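Looking After Instruments at Home: Tips From a Musical Household

Updated 4th March

Our house in Allulville has a piano in the dining room, two guitars and a banjo in the hallway, a snare drum that has been in and out of the linen closet for years, and a clarinet that comes out mostly at Christmas. I am not a repair person and I don't pretend to be one. What I am is somebody who has lived with instruments and children and a dog in the same rooms for a very long time, and I have picked up a few habits along the way that people keep asking me to write down. So make yourself a cup of something and settle in, and I'll try to get through them in some kind of order.

Where to put things

The worst place for a wooden instrument is next to a radiator or above a heating vent, and of course that is often the only empty bit of wall in the room. If you can, shift the bookcase and give the guitar the cooler wall. A spot that gets strong afternoon sun is nearly as bad. Our piano stood under the south window when we moved in, and the finish on the lid is still two different colors to this day (the piano movers were very polite about it).

Keep an inexpensive humidity gauge in the room and look at it when you water the plants. Ours sat at 39 percent for a good part of February, which was lower than I like, so I ran the humidifier in the evenings and kept the door closed. I try for something in the forties and I don't fuss over a point or two. As for warmth, we leave the thermostat at 70 and put on socks.

Dusting the piano

Dust first, always, before any damp cloth goes near it. I start with a soft dry cloth on the lid and work down toward the legs, then do the music desk, then the keys. For the keys I use a cloth barely dampened with plain water, wiping from the back of each key to the front so nothing runs down between them, and I dry a few at a time as I go. Use a white cloth if you have one, at least on the black keys, where an older finish can sometimes rub off and you will want to know about it.

Please don't spray anything straight onto the piano! Not even the nice lemon one. If there's a greasy little handprint that won't budge, put a drop of mild dish soap in a bowl of water, wring the cloth out hard, wipe, and follow with a dry one.

Cloths and covers

You can buy special cloths, and I have bought them, and they are lovely. But most of my cloths are old fleece and flannel cut down to size. Shake each piece out of doors before you use it and run your fingers along the edges for grit. Cut off zippers, snaps and tags well before you start, and wash new fleece once by itself. No fabric softener, which leaves a film and makes the cloth slide over the dust.

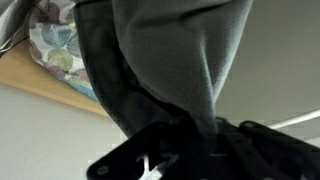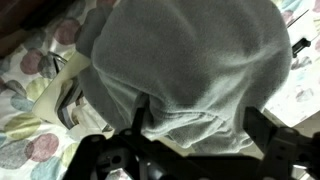

Gray fleece, all in folds.

For a cover, measure over the widest part and add a hand's width all the way around. A drum or a keyboard only needs something light to keep the dust off between playing. I take covers off every week or so and give them a good shake, and once a month they go through the wash on cool. Let them dry completely before they go back on. I was careless about that once with the snare and spent a whole Saturday-sort-of-afternoon rubbing little rust freckles off the rims.

Strings and fingerprints

Wipe your strings down after you play. That's the whole tip, and if you only do one thing on this page I'd be happy with that one. Pinch the cloth around each string and run it along from the bridge up to the nut, then give the back of the neck a rub while you're at it. Wash your hands before playing too, especially if there have been potato chips.

My old friend Nele Stüber, who taught music in Drokham until she retired, kept a cloth in every single case and another on a hook by the classroom door. I copied the hook. Ours is at child height, and it gets used a great deal more than the one that lived in a drawer.

Squeaky stools and sticky latches

A piano bench that squeaks usually has a loose bolt. Turn it over on a rug, snug up each bolt with the right size wrench, and sit on it again before you reach for any oil. If it still complains, rub a little candle wax where wood meets wood. For case latches, a soft pencil worked over the moving part does nicely, and it won't drip onto the lining the way oil does.

Cases that smell

Old cases smell like old cases, but you can help them along. Vacuum the lining with the brush attachment, leave the case open in the shade on a dry, breezy day, and tuck an open dish of baking soda inside overnight with the instrument kept somewhere else. Our clarinet case needed three nights. The banjo case is still a work in progress - I'm going to try the porch again when the weather warms up, and if that doesn't do it I may have to pull out the lining and glue in new.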